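The Case Against the Morning Routine

Aug 28, 2023

Filed under: habits, grumbling

My brother-in-law Patricio Tejada sent me a link in June to a course called Varela. It promises to fix your mornings in 36 days. You get up at a time I associate with airports, you drink something warm with lemon in it, you write three pages, you stretch, and by breakfast you are supposed to be a different person. He had already paid for it. I suspect that's why he wanted me to pay for it too.

I didn't, but I did read the free chapter, and then I did something I regret, which was to try it for six days.

What I was told would happen

According to the free chapter, getting up early gives you clarity. I looked for a definition of clarity and didn't find one. There was a chart showing that people who finished the course felt better than people who hadn't finished it. Well, sure. People who hate a thing tend to quit, and then they aren't in the chart. Noemí Ponce, who used to edit my columns and still can't help herself, wrote back "who did they ask?" and I have been repeating it ever since.

What happened

I got up early. I was tired. By the third day I was going to bed before my wife and we were passing each other in the hallway like roommates. I wrote the pages, and having reread them I can report that most of them are about wanting coffee. One page has a decent idea for the back fence. I could have had that idea at noon.

Did I get more done? I kept a list both weeks, the early one and the one before it, and they look the same to me. The early week has more crossed off before breakfast and a big blank stretch after lunch, when I was on the couch.

Patricio says six days isn't a fair test. Maybe not. But I notice the test always has to be a little longer than whatever you did. When Higinio Contreras gave up on the cold showers he was told the same thing, and he'd been at it since before Christmas.

The part I'll grant

Linnea Sundqvist gets up before dawn and always has, and she's the most cheerful person I know. She has never taken a course. I asked her what her routine was and she said "I wake up." I think some people are built for it, and a few of them wrote books, and the rest of us bought the books.

I'll also grant that quiet is nice. The house at that hour is very quiet. It is also quiet at eleven at night, when I'm awake anyway.

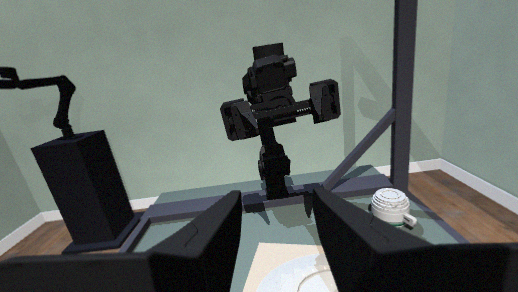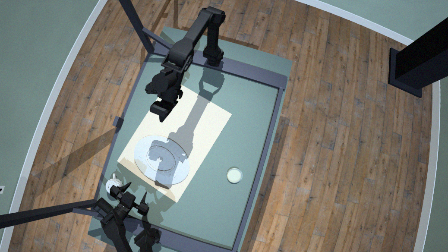
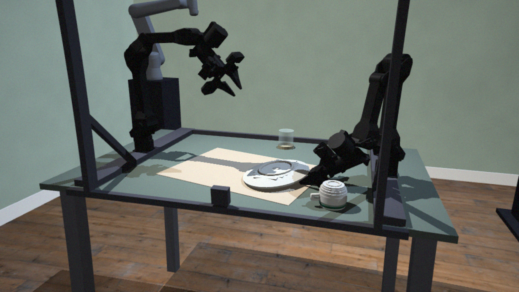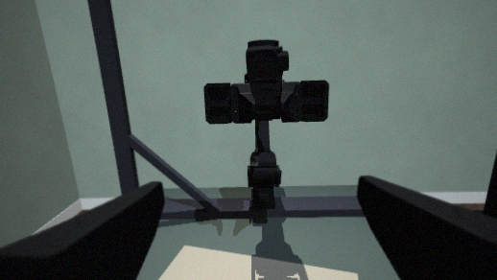
What I'm doing now

Getting up when I get up, mostly. I kept the stretching because my back likes it, though I do it in the evening with the radio on. The lemon is gone. I still write a page now and then, and if it turns into a list of groceries I let it.

Varela has since emailed to offer me the full course at a discount, good until midnight. It was good until midnight the last time, too. If anyone reading this finished all 36 days and can tell me what changed, the comments are open, and please say what time you go to bed.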